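Home | News | Research | People | Events | Newsletter | Contact

From the Labs: Learning to Make Room Before You Grab

If you read the July issue all the way to the back page (and we know at least a few of you did, because you wrote in about the crossword), you may remember a short notice saying that the Gisler group had started a new study on picking up parts that sit too close together. We promised to come back when there was something to tell. There is now quite a bit to tell, so get yourself a cup of coffee and settle in.

The problem is an old one and easy to feel for yourself. Try taking one book off a tightly packed shelf with only a thumb and one finger. You can't get your fingertips in on both sides, so without thinking you tip the book, or shove its neighbor over a little, and then you grab. People do this all day long and never notice it. A robot with a two-finger gripper has the same trouble, only it has to be taught that shoving things is allowed in the first place. For years the usual approach in bin picking has been to look for the best grasp available, try it, and if it fails, look for the next best one. That works very nicely while the parts are spread out. When they bunch up near a wall of the bin, though, there may be no good grasp anywhere in the cluster, and the arm will happily try a bad one over and over.

The group's method is called Lerkel, and the idea behind it is that pushing and grasping should be learned together, by one policy, from the same trials. Earlier work in our own building treated them as two separate skills with a hand-written rule deciding which to use. The rule said, more or less, that if the top grasp score fell below a certain line, the arm should push. Everybody who ever worked with that rule has a story about the afternoon they spent adjusting the line. Set it too high and the arm pushes parts around the bin forever, like a child with peas on a plate. Set it too low and you're back to failed grasps.

In Lerkel there is no line to adjust. The network looks at a picture of the bin from a fixed camera and produces two maps, one giving the expected value of closing the gripper at each spot, the other giving the expected value of a short push starting there. Whichever map has the highest peak wins. A push earns nothing by itself. It only gets credit when a grasp that comes soon afterward succeeds, and the credit fades if the grasp takes too long to arrive. So the policy slowly finds out which pushes are worth the time, and it has every reason to stop fussing once there is room enough for a finger on each side.

The parts in the current round are small rectangular blocks in two colors, with the reddish-brown ones longer than the green ones. We were a bit surprised at how plain they are, having expected castings or something with threads on it, but the group has a good argument for blocks. Two flat sides lying against each other leave no gap at all, and a gap is exactly what a finger needs. Round parts roll away from one another when they're touched and more or less solve the problem for you. Blocks stay put, and they line up along one another in a way that is really quite stubborn.

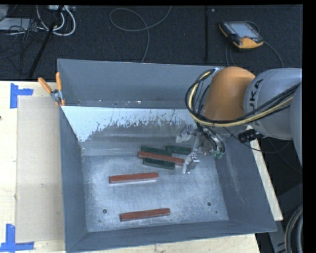 The gripper at the bin, with four of the six blocks gathered near the far side of the floor.

An arrangement like this one makes a nice illustration of what the policy has to weigh. Two of the reddish-brown blocks are off on their own, with open floor around them, and a method that goes for the easiest grasp would take those first and leave the cluster for the end. There's nothing wrong with that if all you care about is emptying the bin. But suppose the next order calls for a green block. All three of the green ones are in the cluster with the third reddish-brown block, and now the question of whether to push, and from which side, really does matter. Lerkel can be given a color to go after, and in that mode the value maps change shape quite a lot. We were shown a few of them on a screen and they're rather pretty, like weather maps.

Now for the results, which we know is what the impatient among you have been skipping ahead to find. The policy was trained on 2,000 trials on the real arm, with no simulation at all. That was a deliberate choice and not a popular one at first. Simulated contact between flat metal and flat-sided blocks tends to be too slippery or too sticky, and the group had been burned before by a policy that learned beautiful pushes that did nothing whatever in the lab. After training, they ran 1,000 test picks on arrangements the policy had never met. With the older rule-based method, 80 percent of picks from tight clusters succeeded within the allowed number of moves. Lerkel brought that up to nearly 90. On blocks lying by themselves the two methods came out the same, as you'd hope, since there is nothing to push.

Ten points or so may not sound like a great leap, and the group is careful to say so in the draft paper. What pleased them more was where the remaining failures fell. With the old rule, failures happened everywhere in the bin. With Lerkel, most of them are in one kind of place, up against the foot of the sloping walls, where a push toward the slope makes a block climb a little and then slide back to where it started. The policy has partly figured this out and prefers to push along the wall when it can. It hasn't figured it out completely, and the draft has a whole section on this, with a good many more plots than we have room for.

Another thing they looked into was the surface of the bin. A bare metal floor throws back reflections, and a learned method that works from pictures can mistake a bright streak for an edge. The group tried training with the brightness of the pictures varied at random, and then without, to see how much difference it made. It made a noticeable one for single blocks, which surprised them, and hardly any for clusters. Their best guess is that the policy relies more on color when blocks are touching and more on outlines when they aren't. They would like to test this properly with blocks that are all one color, and that is probably the next thing they'll do.

Readers in the Burkine building will want to know what this means for the shared picking software, and the answer is not very much just yet. Lerkel runs on its own branch of Witeo, our control package, and needs a newer version of the camera driver than most benches have installed. The plan is to fold it in once the driver question is settled. If you are itching to try it sooner, the group is glad to share the trained weights with anyone inside the institute, along with a page of notes on how the camera should be placed relative to the bin. Please do read the notes. The method is fussy about viewpoint, and a camera moved by the width of a hand will cost you a good part of the improvement until you retrain.

We asked whether the same approach would work with suction cups, which quite a few of you use, and got a long and very interesting answer that comes down to "possibly, but the pushes would be different." A suction cup comes from above and doesn't need space at the sides, so its hard cases are tilted parts and dirty surfaces, and a push that helps one may well hurt the other. There is a student project open on exactly this question for anyone who'd like to take it up, and you don't need to have worked with an arm before.

The group will give a talk on Lerkel on Friday in the small seminar room, with plenty of time left for questions afterward. Bring your own mug, as the kitchen on that floor is still short of them. The draft paper is in the usual shared folder, and comments on the section about sloping walls are especially welcome.

Recent items

Witeo: what changed in the camera driver
Open student projects for the coming term
Notes from the Burkine open house
Tactile sensing reading group picks a new book
Crossword solutions from the July issue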